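I spent a morning learning to change gripper fingertips, and I'd like to tell you it went smoothly. It went fine! Smoothly is another matter.

My teacher was Xiaoqing Luo, who looks after the bin-picking cell at Tristent, a shop that stamps and finishes metal brackets. She has the calm of a person who has been woken up by a machine many times. The cell's job sounds like nothing much: reach into a box, get hold of a bracket, take it out. "My kid could do it," she told me, "but my kid doesn't want the night shift."

The trouble with a stamped bracket (I know this now, and you will too) is that it's a plate with ideas. It has embossed channels and windows cut through it, so a pair of jaws has to find a flat bit of edge and stay off everything else. If the fingertips wear even slightly, the part swings when it lifts, and then you have a bracket knocking its neighbors over on the way out. So every 14 days Xiaoqing stops the arm, takes off both fingertips, and puts on fresh ones. Four screws, a dab of threadlocker, done. I dropped one of the screws. Then I dropped it again.

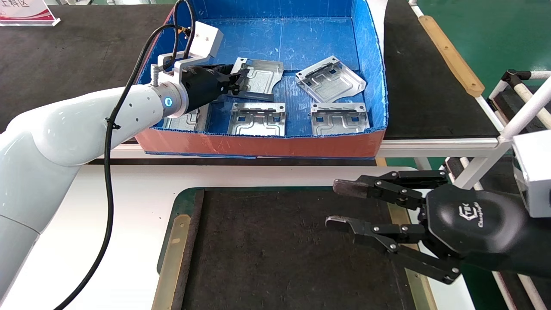
After the screws comes the part she really cares about, the teach check. She drops the arm to its slowest setting and walks it into the box with the pendant in one hand and her other thumb on the stop button, and she watches the edge of the metal, never the arm. Corners are where it goes wrong. A bracket lying against the wall leaves hardly any room for a jaw to slide in behind it, and the first week they ran this cell it chewed through 15 boxes. The plastic ones give a little, thank goodness. The old steel bins didn't, and she still has a bent adapter in her drawer from those days.

Then there's the cable, which I'd have ignored completely. Teodor Jitaru, who built the cell with her, made me grab it and move the wrist through its whole range while he watched the loop. Too tight and it tugs at the connector when the wrist turns over; too loose and it drags through the parts. He ties it in one place and lets the rest hang, and he'll argue with anyone who wants to add a second tie (people do, constantly, it looks so much neater!).

By lunch we'd run 59 test picks at half speed. Five went back for another try, all of them brackets leaning at a steep angle where the light bounced straight off the metal. Xiaoqing wrote down each one in a paper notebook, moved the lamp over by a hand's width, and started the count again while Teodor and I went looking for sandwiches.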